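O dia em que a pinça mentiu

Já fazia um tempo que eu queria escrever sobre sensores, e a vida me deu o pretexto perfeito numa sexta-feira, às quatro da tarde, quando descobri que uma boa parte das nossas gravações dizia que a pinça estava fechada quando ela estava aberta. Que defeito bonito! Passei o fim de semana inteiro pensando nele.

Para quem chegou agora ao blog: eu trabalho com dobra de roupa. Quero dizer, trabalho para que robôs aprendam a dobrar roupa, o que na prática significa que eu mesma dobro, desdobro, amasso e estico camisas com pinças de mão nas duas mãos, e depois alguém treina um modelo em cima disso. O projeto se chama Tivata e tem 246 episódios aprovados na primeira leva, de uma meta de 600. Ou tinha, antes da sexta. Chego lá.

A pinça que a gente usa tem dois dedos e um gatilho. Quando você aperta, os dedos fecham, e um sensorzinho magnético lá dentro mede o ângulo do eixo. Esse ângulo vira um número entre zero e um: zero fechada, um aberta. Parece uma coisa boba, mas é o número mais importante da gravação depois da posição da mão. Se ele erra, o modelo aprende que o jeito certo de levantar uma manga é chegar perto dela com os dedos escancarados e ir embora feliz da vida, sem manga nenhuma.

E foi exatamente isso que ele aprendeu. No teste com o robô, o braço descia até o tecido, com uma trajetória linda (linda mesmo, suave, sem tremer, eu quase bati palma), parava no lugar certo, não fechava e subia. De novo. De novo. Lá pela quinta tentativa todo mundo já tinha uma teoria. A minha era a pior de todas: eu jurava que era iluminação.

Não era iluminação. Perdi a manhã trocando exposição de câmera e comparando brancos, e a única coisa que consegui foi uma dor de cabeça e uma pasta com o nome teste_luz_final_3.

O que me salvou foi o gráfico mais simples do mundo. Peguei a abertura da pinça direita ao longo do tempo, episódio por episódio, e fui passando um por um com a seta do teclado. Nos primeiros, o valor mínimo ficava coladinho no zero, como devia. Depois o mínimo começava a subir, bem devagarinho. Lá no fim da leva, a pinça completamente fechada já marcava mais de meio caminho. A mão esquerda, perfeita do começo ao fim.

Desmontei a direita na bancada com uma alegria que não combina com o tamanho do prejuízo. O ímã fica colado na ponta do eixo, e a cola tinha cedido. Ele não caiu, o que teria sido ótimo, porque aí o sensor acusaria erro e o programa pararia tudo. Ficou ali, encaixado por atrito, girando um pouquinho a cada aperto mais forte. Cada vez que alguém beliscava um tecido grosso, a referência andava mais um tico.

E por que o programa não pegou? A verificação da gente só olhava se o número estava entre zero e um. Estava! Sempre esteve! Um sensor que escorrega dentro da faixa permitida passa por qualquer teste de faixa. Eu escrevi esse teste, aliás. Lembro de ter achado ele bem robusto na época.

Outra coisa que ajudou a esconder o problema: o vídeo sempre esteve certo. Quem revisava os episódios via os dedos fechando no pano, o pano subindo, tudo normal, e aprovava. Ninguém abria o gráfico junto com a imagem. Eu também não abria.

Agora, o conserto. A primeira tentativa foi recolar o ímã com a mesma cola, lixando antes a ponta do eixo, e durou uma tarde. Depois achei no fundo da gaveta um adesivo estrutural da Dondine que tinha sobrado de outro projeto, deixei curar de um dia para o outro e fiz um risquinho de caneta prateada atravessando o ímã e o eixo. Se um dia ele girar, o risco desencontra e dá para ver a olho nu. Apertei aquele gatilho 2000 vezes (com um motorzinho, calma, tenho amor ao meu polegar) e o zero não se mexeu.

No software entraram duas mudanças. Todo episódio agora começa e termina com um gesto: abre tudo, fecha tudo, abre tudo. São poucos segundos e o programa compara os dois extremos com os da calibração do dia. Se andaram além do limite, a tela fica vermelha e não deixa gravar o próximo. A segunda mudança é na revisão, com a curva da abertura correndo embaixo do vídeo. Ficou tão gostoso de usar que eu me pego assistindo episódio antigo por diversão.

Na semana seguinte voltamos para a cama, que é onde a gente trabalha as peças maiores. Eu adoro essa estação. Na mesa o tecido escorrega e fica tudo plano demais; no colchão ele afunda um pouco, a pinça empurra e o pano cede junto, e aí os dedos têm que chegar num ângulo mais fechado. É muito mais parecido com um quarto de verdade.

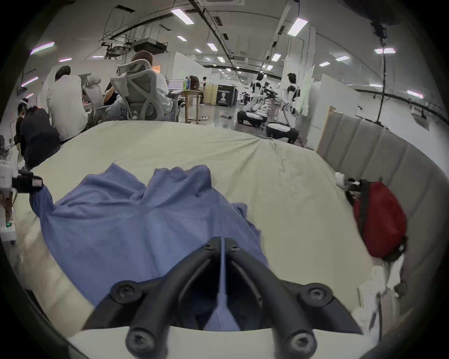

A pinça no pano azul, com o pessoal e os robôs lá no fundo da sala.

Aproveitei para comparar o valor gravado com o que os dedos fazem em cada quadro, e agora bate. Pode parecer pouca coisa, mas depois de uma semana desconfiando de todos os números do projeto, ver aquela curvinha descer até o zero junto com os dedos foi emocionante.

Sobre os episódios velhos: deu para salvar uma parte. Como o desvio só crescia, tentei estimar o zero de cada episódio pelo menor valor registrado nele e reescalar o resto. Funciona bem quando a pessoa fechou a pinça até o fim em algum momento. Quando havia tecido grosso entre os dedos o tempo todo, não tem como saber, e esses eu tirei da leva. Doeu. Tinha uma toalha enorme dobrada em 4 que era praticamente uma obra minha.

Ainda falta abrir as pinças do outro conjunto, o que foi para a Asstead em outubro – mesma cola, mesmo lote de ímãs, então já estou preparada para o pior. Se alguém que lê aqui usa sensor magnético em eixo pequeno e tem uma solução mecânica, com trava ou pino, me escreve, por favor! Cola me deixa nervosa agora.

No próximo post quero mostrar o código do gesto de abertura e a lista de limites que estou usando, que ainda muda a cada dois dias.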